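Crime Fiction in Translation: Spring Report to the Condolero Fund

Work on the Kalniņš novels is a little behind the schedule we gave you in the application, but the first book is translated in full and the second is well under way. The delay is on our side. Graciela Rivadeneira, who is editing the series, asked for another pass on the dialogue in the interrogation chapters, and we agreed it was worth the extra weeks.

Status by title

Sterkanlow. Translation complete. Edited through chapter 14. The detective's narration is in the present tense in the original and we have kept it, after trying two chapters in the past. Cover copy is drafted. The working subtitle has been dropped.

The Brurnberg Ferry. Aigars Paulauskas has delivered the first half. He and Graciela still disagree about the police ranks — he would leave them untranslated, she wants rough American equivalents. A sample of each version went to two outside readers, and we expect their comments before the end of June.

Rights and production

The contract for both books is signed. The estate's agent has asked for approval of the covers, which was not in the earlier draft, and this could add time in the fall. The print run for Sterkanlow is set at 500 copies, with an e-book on the same date. Advance copies will go to mystery bookstores and to reviewers who cover crime in translation.

Spending

Translator fees are on budget. Editing is over by about 2 percent because of the added pass, and we have covered that from the line for travel. We are not asking for any change to the grant.

Next period

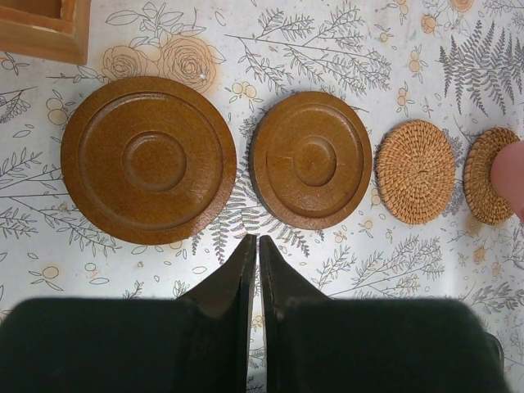 Ona Toom

By the next report we plan to have Sterkanlow in proof and a full draft of the second book. Ojārs Jankauskaitė has agreed to write a short afterword on the period police procedure, and his text is due with the proofs. Rasa Kivi will take over the reviewer list from me in June, so please copy her on questions about advance copies. Payment requests should still come to me.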